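Catmont White Table Board
From the Grorum workroom range, cut and finished at Flultdale
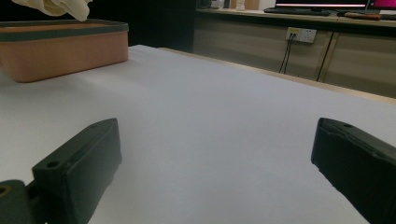 We started making the Catmont because our own tables were in such a sorry state. They are lovely old wooden things, but after years of glue, ink and hot mugs there was hardly a clear patch left to lay out a piece of work, and every small part you put down seemed to vanish into the grain. So we cut a big white board to go over the top, and then a second one for the packing end, and before long visitors were asking where we'd bought them.

The board is plain white on both faces with a smooth matte finish. We did try a glossy one early on, and it looked very smart for a day or so, but the ceiling lights bounced straight back up at you and by teatime everyone had a headache. The matte face is much kinder on the eyes. It does still pick up the colour of the light in the room, so by a window on a grey afternoon it may look a touch blue or lilac at one side — that's quite normal and the board itself is the same white all over.

It simply lies on your table. There are no clamps and nothing to screw in, and it comes up again in a moment when you want the table back for supper. If yours is a slippery top, we'd suggest a few dabs of reusable putty under the corners, or the thin rubber mat we sell alongside it (the Zapata mat, in the same sizes).

What people use it for

All sorts, which has been a great pleasure to hear about! Sorting beads and buttons, cutting out patterns, mending clocks, laying out the parts of a flat-pack drawer before you begin, wrapping parcels, photographing things to sell. Lizeth Cuadros, who looks after our orders, keeps one at home for jigsaws and slides the whole thing under the sofa between sittings, puzzle and all.

Please don't use it as a chopping board or put hot pans on it. A craft knife will mark it too, so lay a cutting mat on top first.

Sizes and price

Standard: 109 cm long, fits most desks and small kitchen tables
Long: 200 cm, for workbenches and dining tables
Thickness: 2 mm for both
Corners: square as standard, rounded if you ask when ordering

Do measure your table before you order, and measure it twice if it's an old one, as they're rarely as straight as they look. Lots of people like to leave a narrow strip of the wood showing along an edge, which gives you somewhere to get your fingers under when you lift the board off. If you'd like it cut narrower for that, just put the width in the notes box and we'll do it at no extra charge.

Cleaning

A damp cloth and a drop of washing-up liquid will see to nearly everything. Pencil comes off with an ordinary rubber. Biro is more stubborn and may want a second go. Turn the board over now and then so both faces wear at the same rate, and store it flat if you can — left leaning against a wall for weeks, it will take on a bit of a bow, though a few days under some heavy books usually puts that right.

Delivery

The standard board goes out flat between two sheets of card. The long one needs a van, so we'll ring to agree a day with you. Orders placed before Thu 8 February will go out with the current batch, and the next cutting follows once those have all been sent.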